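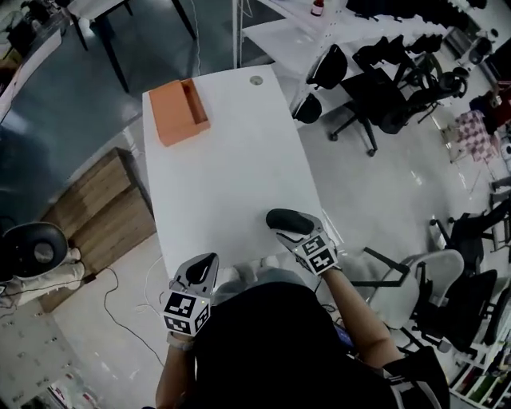
FOR RELEASE 30/08/2020

Faculty Association asks Pamdale College to show its math on the Trestum plan

PAMDALE – The Pamdale College Faculty Association is asking the college's board of governors to put off its vote on the academic renewal plan until the figures behind it have been released and checked by someone who wasn't paid to write it.

The plan was prepared by the consulting firm Trestum and presented to the board in May. It calls for 175 course sections to be merged or dropped over two years, for first-year advising to move to an online system called Paka, and for the departments now housed in Shearer Hall to be folded into a single School of Integrated Studies. The college says the changes will raise the share of students who finish their degrees on time and will save enough money to hold tuition at its present level.

The Association has read all 116 pages. It has found very little in them that would let a reader decide whether either claim is true.

"We were told this was an evidence-based plan, so we went looking for the evidence," said Euan MacLeish, president of the Association and a member of the history department. "There is a chart that shows completion going up. There is no table behind the chart. When we asked for the table, we were told it was a projection. When we asked what it was projected from, we were sent the chart again."

What the plan says about advising

The largest single promise in the report is that students who use Paka are 40 percent less likely to leave in their first year. The sentence carries a footnote. The footnote points to a case study supplied by the vendor, covering a school the report does not name, over a single academic year.

The Association has three questions about that number and has put them to the Office of the Provost in writing. How many students were in the study? Were students required to use the system, or did they sign up for it? And what happened to students at the same school who didn't use it?

The second question matters a good deal. Students who sign up for help in September tend to be students who were going to turn in their work anyway. A comparison that ignores this will flatter almost any product, and the Association would say the same of a study that favored human advisors.

Under the plan, a first-year student would fill in a survey, receive a weekly score, and be sent messages based on the score. A meeting with a person would be set up once the score fell below a certain line. The report doesn't say where the line is or who draws it. It doesn't say who would hold the meetings either, given that four of the six advising positions in Shearer Hall are listed elsewhere in the same report as savings.

"I have no quarrel with software," said Cletus Schumacher, who teaches mathematics and chairs the Association's working group on the plan. "If it works, I'd like to see it work. What I have in front of me is a sales brochure with our crest on the cover page. A second-year student who handed me that as a statistics project would get it back."

What the plan says about money

The report gives a figure for total savings and a figure for total costs. The Association accepts that one is larger than the other. It has not been able to learn what went into either.

Renovation of the third floor of Shearer Hall appears in the text but seems to be missing from the budget page. The Paka license is listed for the first year only, although the plan runs for five. Severance is described as "absorbed." There is no line for the time that faculty would spend rewriting degree requirements for the new school, which the report expects to be done in one semester by people who will also be teaching larger classes and, this fall, teaching many of them from home.

The promise on tuition is worded with care. The report says the plan "positions the College to consider" holding tuition steady. The college's own announcement shortened this to "will keep tuition steady." Students and their families should read the longer version before they plan around the shorter one.

The cost of the Trestum contract has not been made public. The Association has requested it twice.

What the plan says about consultation

According to the report, 100 percent of academic departments were consulted. The Association asked department chairs what this consisted of. Most recalled an email with a link to a form. The form had five questions, one of which asked for the respondent's name and another for the name of the department. A chair who was on leave, and who did not fill it in, is also included among those consulted, since the link was sent to her account.

Two open sessions were held by video in May, during the week grades were due. Questions were submitted ahead of time and read out by a moderator. The Association knows of several that weren't read out, among them the one about the contract.

Students were represented on the steering group by one seat. The seat was filled after the second of the group's three meetings.

What isn't in dispute

Pamdale College does have a problem. Fewer students finish in four years than did a decade ago, enrollment for the fall is uncertain everywhere, and some sections do run with a handful of people in them. The Association has raised the matter of small sections itself, in two earlier rounds of bargaining, and would be glad to talk about it again.

It doubts that the sections on the present list are the right ones. The list appears to have been drawn up by enrollment alone, using one fall semester. It includes the second half of a two-semester chemistry sequence whose first half is being kept. It includes a practicum that is capped at eight students by the licensing rules for that program, and which is marked in the report as "underperforming" for having eight students in it. Both errors were pointed out in June. Both remain in the version now before the board.

"Maybe there are good answers," MacLeish said. "Maybe the table exists and it's in somebody's drawer. I'd be relieved to see it. But I have sat through a few renewal plans at this college, and the last one was also going to fix first-year retention. We never got a report on whether it did. I would like to know that before we buy the next one."

The previous plan was adopted six years ago. The Association has been unable to find any published review of its results, and the current report mentions it once, in a list of documents received.

What the Association is asking for

The Association is asking the board to take these steps before any vote:

Release the data and assumptions behind the completion and savings projections, with student information removed.

Release the Trestum contract, including any fee tied to the plan being adopted. The Association does not claim there is such a fee. It would like to be able to say there isn't.

Run Paka as a one-year trial in part of the first-year class, with the existing advisors kept in place, and publish the results whatever they are.

Correct the list of sections with the help of the departments that teach them.

The Association has offered the working group's time for this at no cost to the college. The offer was acknowledged by an automatic reply.

The board is scheduled to take up the plan at its next regular meeting, where it is listed as a consent item, meaning it would pass without discussion unless a governor asks for it to be pulled out. The Association has written to every governor with that request. Two have answered. One thanked the Association for its passion.

About the Association

The Pamdale College Faculty Association represents full-time and part-time faculty, librarians and laboratory instructors at Pamdale College. Its written questions to the provost, and any answers it receives, will be posted on its website.

Interviews with Euan MacLeish or Cletus Schumacher can be arranged through the Association office. Professor Schumacher is available to go over the figures in the report with reporters, to the extent that there are figures to go over.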